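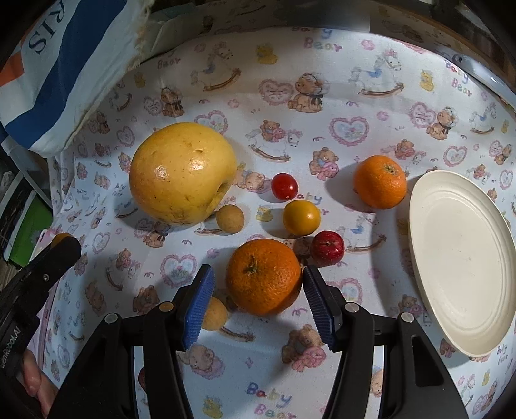 Can a machine put the fruit away yet?
Posted by Mwende Barasa, 19/03/2019

Fruit on one tablecloth, from cherry tomatoes up to a pomelo. Sorting it takes me 2 minutes.

pellegrini21: Not before 2045. Soft fruit bruises. 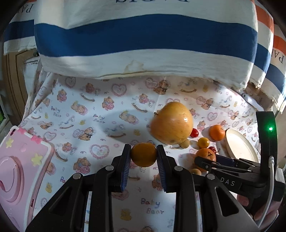 Replies

sinar_g: Disagree. Ribbed pads on both sides and the citrus is held. Picking is the easy part.

pellegrini21: Held by a person's hand on the grip.

Comments

Ilaria Rizzi: I'd pay for one that does dishes.

Raffaele Longo: Try the tomatoes next.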